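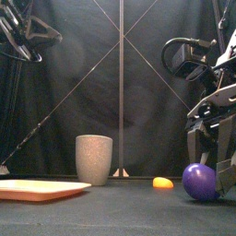

**Femham ware** is the plain household pottery made at Femham from 1884 until the clay gave out. It was sold by weight, which tells you most of what the makers thought of it. Collectors now pay a good deal more, and tend to be cross when the history is mentioned.

## Origins

The works was founded by a brickmaker called Qudah, who had bought a field for its clay and found that the clay made poor bricks. It made fairly poor pots too, but pots were not expected to hold up a chapel. The first kiln was fired in November and fell down the same night. The second kiln lasted and is now a bus shelter.

## Wares

Most of the output was cups, dishes and lidded jars. The catalogue lists 812 patterns, many of them the same jug with a new name. The best known is the Nata, a cup sold without a handle. The firm's advertisements called this "the Continental manner". The wages book records that the man who made the handles had left for Flavidville, where they paid better.

Speckled glazes came from iron in the local clay and could not be prevented, so they were charged as an extra. Plain pieces are rare and were mostly sold as seconds.

## Marks and dating

Early pieces carry a thumbprint on the foot. Later ones have a stamped F, often upside down. Baltasar Montecinos spent much of his working life on a system for dating the ware by the angle of the stamp. It was widely admired until Lama Atallah found that the stamp had a loose handle. Montecinos's reply runs to 2 volumes and does not mention the handle.

## Collections

Flavidville Museum holds 3472 pieces, a good many of them given by the same family in the same week. A small selection is on show beside the cloakroom. The rest can be seen by written request, and the museum asks visitors to bring their own gloves.

## See also

- Slipware
- Salt glaze
- Brickmaking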